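07/08/2024

Día largo, escribo rápido antes de que se me olvide. Toda la mañana con el planificador de Derora y el simulador, la cámara virtual fija mirando la mesa. Mantel blanco, dos brazos, los objetos de siempre. Render barato a propósito – quería iteraciones, no belleza.

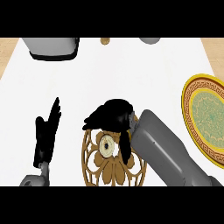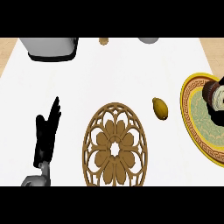 Mesa simulada con dos brazos, salvomanteles calado y plato de greca. En la segunda, la mano derecha con el cupcake sobre el plato.

Lo del salvomanteles me tiene frita. Es todo agujeros, y la malla de colisión que usábamos lo trataba como un disco macizo. Consecuencia: el planificador descarta casi cualquier agarre con un dedo cerca de los arcos. Cambié a descomposición convexa, 118 piezas. Demasiadas. El chequeo de colisiones se fue a 74 ms por consulta y el bucle ya no llegaba. Bajé a 54 piezas y ahí respira, aunque en los pétalos del centro se pierde forma. Me vale por ahora.

Otra cosa, el cupcake. La orientación final estaba definida en el marco de la muñeca y no en el del objeto, así que el error de la pinza se arrastraba hasta el plato. Dos horas para encontrar un quaternion con el orden cambiado (w al final, cómo no). Lo he dejado comentado en mayúsculas en el código para mi yo del futuro.

Pendiente: el brazo izquierdo. De momento le doy una postura de reposo fija y el planificador lo trata como obstáculo estático. Funciona pero es feo, en cuanto quiera usar los dos a la vez hay que rehacer el árbol de tareas. Lo apunté ya en junio y ahí sigue.

Comí delante de la pantalla, un bocata malo. Por la tarde, reunión corta con los de Vovow – quieren ver las trayectorias exportadas en su formato, que es casi el nuestro pero con los tiempos en milisegundos. Casi. Escribí el conversor de mala gana, sin tests. Mal hecho, lo se.

Luego el suavizado. Con la ventana de 60 muestras el movimiento queda bonito pero recorta la curva de aproximación y el dedo pasa rozando el borde del salvomanteles. Con menos, vibra. Probar mañana a suavizar por tramos y dejar sin tocar lo último antes del contacto. Tambien mirar si el jerk máximo lo estoy leyendo del fichero bueno o del viejo, que sospecho.

He dejado una tanda corriendo esta noche con semillas distintas. El log en la carpeta de Wistivik, no en la mía, que se llena el disco.

Comprar café. Llamar al dentista, en serio esta vez.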